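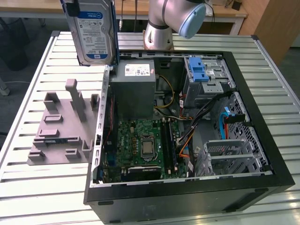
Slide 1: Open tower on the bench, with a 1TB hard drive.

Speaker notes -- "What's Inside the Old Computer?" -- Dernness Repair Evening, Oct 22, 2019

Good evening, everybody, and thank you for coming out. Wait for the back row to settle, there are always a few still hanging up coats. My name is Leokadia Makowska and I've been mending computers at the Pranon workshop long enough to have lost several good screwdrivers down the back of the bench. I'm so pleased to see this many of you, and I know that some of you came mainly for Slavica Ristić's talk on toasters, which is after the break, and I shan't be offended!

Leave the first slide up while I do the hellos. People like to look at it and it gives them time to think of questions.

So -- how many of you have an old desktop computer under the stairs? (Hands.) And how many have ever taken the side off? (Fewer hands, usually a lot fewer.) Well, I'd like more hands for that second question by the end of tonight. The case is only a box, and most of what's in it comes out and goes back again quite happily.

Lay it down first. I've seen people working on a tower standing up, with a torch between their teeth, and it is miserable. Switch off at the wall, take out the power lead, hold the power button in for a few seconds, then put the case on its side with the open side facing the ceiling. A bench with slats is lovely, but a kitchen table with an old towel on it does just as well. Touch some bare metal on the case before you touch anything else.

Now point to the grey box with the white label, near the top. That's the power supply. Say this bit slowly and look at people while you say it: we do not open the power supply. Ever. You may unplug it, you may swap the whole thing, you may blow the dust out of it from outside, but the lid stays on. The yellow and black wires coming down from it carry the power to everything else, and they look like a terrible tangle, but the plugs only fit where they ought to. If you're having to push hard, stop and have another look.

(Costel asked me last time what happens if you do push hard. Tell the Petkov story if there's time. Keep it short, Leokadia.)

The green board is the motherboard, and the silver square in the metal frame in the middle is the processor. I would leave that alone on your first go. The memory is just to the right, in those upright black slots, and memory is the friendliest job in the whole machine. There's a clip, you press it, the stick comes up. If a computer has become slow and grumpy, this is one of the two places I look.

The other place is the hard drive. The one on the slide says 1TB on its label, which is a good deal of room for photographs. An ordinary drive like this has spinning discs in it, so please don't knock it or drop it, and hold it by the edges. Pass the dead drive round at this point. Fatos Radulović has taken the lid off ours so that you can see the platters, and yes, you may put your fingers on them, that one is well past caring.

Move on to the drive cage, the silver bracket in the upper right, with the bright blue latch. I do love a coloured latch. On a good many cases, a coloured bit of plastic is the maker's way of telling you where to put your thumb. The empty grey bay in the lower right corner is worth a mention too, and so is the light blue cable on the far right. That's a SATA cable, the kind that carries the data. A drive of this sort needs one of those and a power plug as well, and when somebody brings me a drive that "has died", I check both plugs before I say anything gloomy.

Before you take anything apart, take a photo with your phone. Then another one from the other side. Keith Paewai uses an egg box for his screws, one hollow for each part, and I've copied him shamelessly.

Some figures from our book, for those who enjoy that sort of thing. We had 286 machines through Pranon last year, and 19 of them needed nothing but a cable pushing back in. Nineteen! The Kondus fund pays for our spare drives, at 25 pounds each, so do drop something in the tin if you can.

Last point before questions, and it's the dull one. Copy your files off before you try any of this. If the drive clicks, switch off and bring it to us, and please don't keep starting it up to see whether it's feeling better.

Questions -- ten minutes. Repeat each one into the microphone, as the back row can't hear. If somebody asks about laptops, send them to Fatos at the side table. Then tea, and Slavica starts straight after, so ask everyone to bring their cups back in with them.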